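Gonircombe Opens Its Doors for a Morning of Drinks Served by Robot

ZOLLDEN, February - Gonircombe welcomed 205 neighbors, students, café owners and plain curious passersby to its workshop on Garrido Street this month, for an open day the company had been promising the town since last summer. The doors opened at 9 a.m., and by half past there was already a line down the front steps, which made everyone on the team very happy and a little nervous.

The main draw was Kudon, the company's two-armed service robot, which spent the morning at a white curved counter doing the sort of work a person behind a bar does without a second thought: reaching for things, taking hold of them and putting a glass where it needs to be.
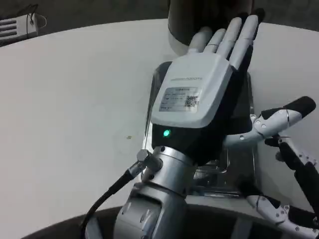 "People come in expecting something fast and flashy, and what we really want to show them is something careful," said Renato Maldonado, who leads the Kudon project at Gonircombe. "A glass is a hard thing for a machine. It's smooth, it's clear, and if you squeeze it the wrong way you'll hear about it. We've spent a long time on fingers, and I could talk about fingers all day - my family will tell you that I do."

Guests were invited to stand close to the counter in small groups and to ask whatever came to mind. Many did! One boy wanted to know whether the robot gets thirsty, and a retired baker stayed through two full sessions so that he could ask about the joints, the cables and how long it takes to teach a new task. Staff had printed 400 copies of a short guide to the workshop, and a good stack of them went home in coat pockets and school bags.

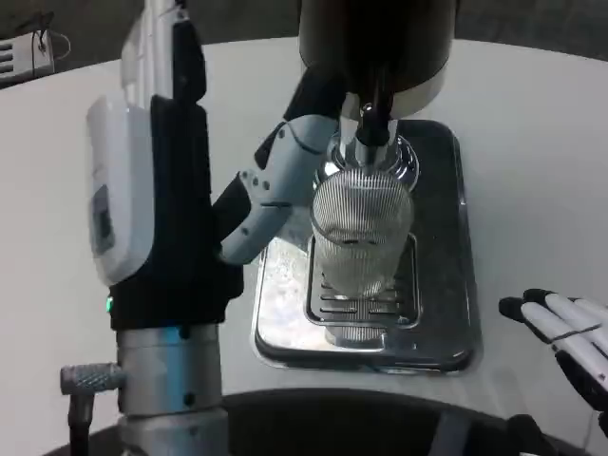 Baltasar Rivadeneira, who runs the company's visitor program, thanked the town for its patience with the parking and for its many kind words on the way out. He said the guest book now holds 458 signatures, counting those from earlier visits, and that he has read every page of it.

"We build these machines for places where people meet, so it would be strange to build them behind a locked door," Rivadeneira said. "Come and see us, bring your mother, bring your questions. The coffee in the front room is still made by me, and I apologize for that."

Gonircombe plans to hold another open day in the spring, with longer sessions and more room around the counter. School groups and local businesses that would like to visit before then may ask for a time at the front desk in Zollden or through the visitor page on the company's website. Admission is free, and children should come with an adult.

About Gonircombe
Gonircombe designs and tests service robots for cafés, hotels and other public places. The company is based in Zollden.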